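Clearing a gripper timeout on a two-arm robot in simulation

This page covers one fault: the run stops with "gripper timeout, side L" although the fingers look open and nothing is in them. It was written for the Clendik scenes at our Fanano site, but the steps apply to any two-arm model with the Sturiteo controller.

Before you start, save the log. A restart overwrites it. Then pause the simulation. Do not press Reset yet, as it sends both arms home and you lose the pose that caused the fault.

1. Open the log and find the first timeout line. Ignore the ones after it. In our case the first was at step 600, followed by 47 repeats.

2. Compare the commanded finger position with the measured one. If they match, the fingers did move and the fault is in the reporting. Go to step 4.

3. If they do not match, turn on contact display and look for a contact on the fingers or the wrist. A fingertip touching a wall or a rail is enough to hold the joint short of its target. Back the arm away by hand in the joint panel and send the open command again. 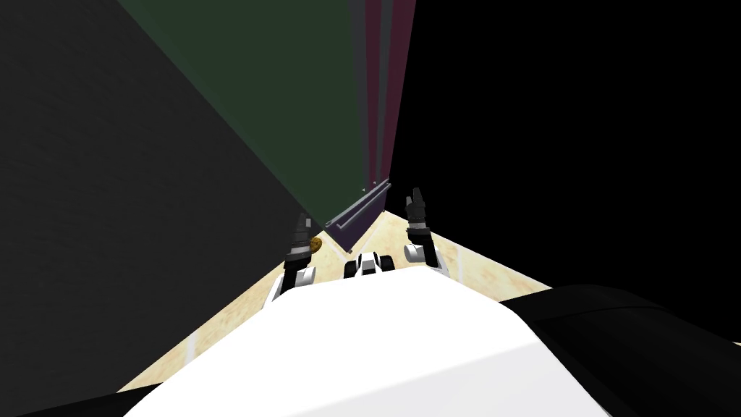 Can I just raise the timeout?

Raising it only hides the fault. The limit is 200 steps, and a free gripper finishes well inside that. If yours doesn't, something is blocking it or the controller is not getting its position back.

4. Check the update order. Hậu Lò found that the Koller scene file loaded the state reader after the controller, so the controller was always working from old values. Move the reader above the controller in the load list and save the file.

5. Step forward by hand, one step at a time, and watch the measured value. It should change on every step while the fingers travel. If it changes only on every second step, the reader is running at half rate. Set its divider to 1. Ours had been left at 2.

6. Press Reset, wait for both arms to reach home, and run the same task again with the same seed. A different seed places the objects differently and tells you nothing about this fault.

If the timeout comes back at the same step, send the saved log and the scene file to Brigitta Lüthi. Include the load list – most of the reports so far came without it.

Do not copy a scene file with a raised timeout to the real robot. On hardware the motor keeps pushing for the whole limit, and a blocked finger will heat up or bend. Put the limit back to 200 first, then export.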